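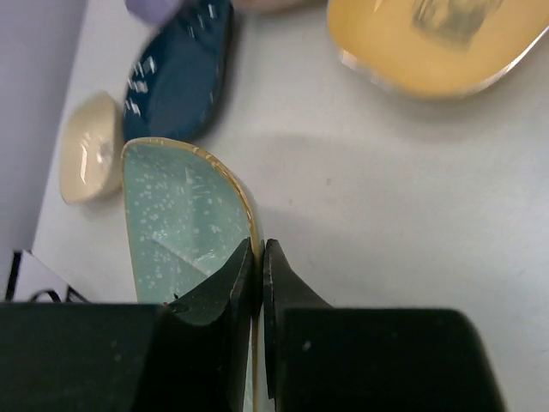
House rules for the tableware cell

Hondale runs one two-arm cell for tableware handling, shared between the Reltley and Parkow projects. These are the working rules, kept short so they can be read at the bench. The full procedure is in the Psarras binder.

Grip and force

Ceramic is held by the rim, with the two fingers closing across the wall of the piece. Start at 10 newtons and go up only if the piece slips. Chipped or cracked pieces come out of the set and are written down in the log.

Fingertips are wiped at the start of each shift. Check the gripping faces for grit while you are there, as it scratches glaze.

Speed

Arms move at no more than 60 percent of the set speed while a piece is held. Near the basket, drop to 5 percent for the last part of the move.
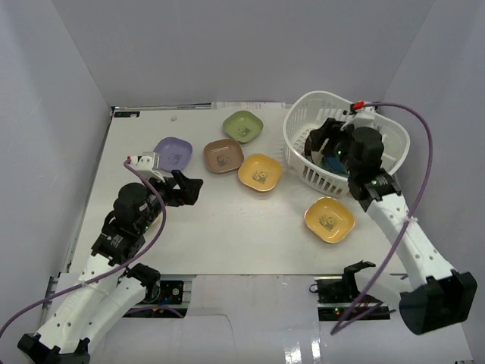

Sharing the table

Only one arm goes into the basket at a time. The other stays over its own side until the first is clear of the rim. Dishes on the table are picked one by one and never pushed into each other to make room.

Cables

Each wrist cable needs enough slack for the full reach of its arm. Follow it by eye from the connector down before you enable the drives. If a loop can catch on a joint, stop and re-route it.

Hands and people

Keep hands off the table whenever the drives are on. To move a dish or the basket, stop both arms first and wait for the operator to call it.

Logging

Parkow closed its January block at 297 runs. Drops and failed grips count as runs and are logged the same way as the good ones. Write the time, the arm and the color of the dish.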